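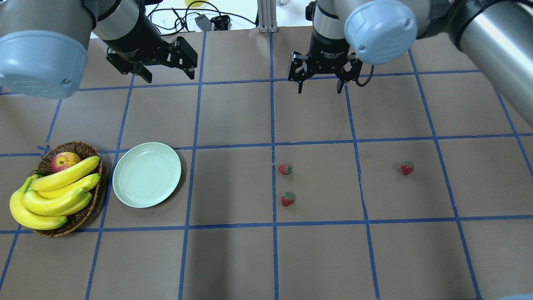 Looking after baseball and softball kit at home

Most of the kit that comes through our back door in June is in a worse state than it needs to be. These tips cover gloves, balls, bats, caps and shirts, using things you probably have under the sink already.

Gloves

Wipe a leather glove with a barely damp cloth after every game and leave it to dry at room temperature with a ball in the pocket. Keep it off the radiator. A glove that has been soaked will need two or three days, and you should change the ball halfway through because it takes up water from the leather.

Conditioner goes on twice a season, no more. Put a blob the size of a five pence piece on a cloth, work it into the palm and the back, then wipe off whatever is left after ten minutes. Too much makes the glove heavy and floppy. I use the Drudell balm, which comes in a flat tin and lasts years. Don't use olive oil. It goes rancid and you will smell it every time you put your hand to your face.

To break in a new glove, play catch with it. If you want to hurry things along, hit the pocket with a wooden mallet for a quarter of an hour in the evenings while the television is on. Ovens, microwaves and hot water all shorten the life of the laces.

Laces

Check them in early spring. Bend each one back on itself, and if the surface cracks, replace it. Cut the new lace to a long point and wrap the end in a bit of sticky tape so that it goes through the holes without fraying. Take a photo of the webbing before you undo anything. Only take out one lace at a time.

Bats

Wooden bats want to be stored upright or flat, somewhere dry, away from outside walls. A garage is usually too damp. Rub marks off the barrel with a little methylated spirit on kitchen roll and let it air before you put it away.

Old grip tape leaves a sticky layer behind. Warm it with a hairdryer on low, peel, and take off the rest with white spirit - open a window first. Wipe the handle with soapy water, dry it, and wait until the next day to put the new grip on. Start at the knob end and overlap each turn by the width of a pencil line.

Metal bats can be washed with washing-up liquid and a sponge. Look along the barrel under a bright lamp while you're at it. If you find a crack, the bat is finished, however well it seems to hit.

Mud and grass on white trousers

Let the mud dry completely. Take the trousers outside and brush off what you can with a stiff nail brush, then turn them inside out and run cold water through the back of the stain. Hot water at this stage sets red clay for good.

After that, make a paste of oxygen bleach powder and water, leave it on for half an hour and wash at 40. If the mark is still there, do it again before the trousers go anywhere near the tumble dryer. Grass comes out better with a biological liquid rubbed in neat. Chlorine bleach turns a lot of the synthetic ones yellow, and the elastic suffers too.

Caps

A cap with a plastic peak can be washed by hand in a bowl of lukewarm water. Older ones may have cardboard in the peak, so tap it first. If it sounds dull and hollow, only sponge the sweatband and leave the rest alone. Dry the cap over an upturned pudding basin.

Signed balls

Keep them out of the sun. Ink from a ballpoint fades within a few years on a windowsill and you can't bring it back. Hold the ball by the seams, or wear cotton gloves, and never put varnish over a signature. The square Zuvau boxes are fine and they stack, though the lids scratch if you dust them dry.

Storage

Marleny Cárdenas wrote in after the last page on this to say she hangs her family's gloves on an old coat rack, with the fingers downwards and a peg through the wrist strap. We have tried it since and it works well. Before that we had them in a Jollolix crate, where the bottom ones got squashed.

Empty the kit bag completely when the season ends. Shake it out, sponge the inside with warm water and a splash of white vinegar, and leave it open for a couple of days. A pair of old tights filled with bicarbonate of soda will take care of most of the smell over winter.

Boots

Knock the soles together outside, then clear the studs with a lolly stick or an old butter knife. Stuff the boots with newspaper and change it after an hour and again at bedtime. Take the insoles out and dry them separately. Metal cleats can be wiped with an oily rag before they go away for the winter - just keep it off the uppers.

Last updated Wednesday, November 13, 2024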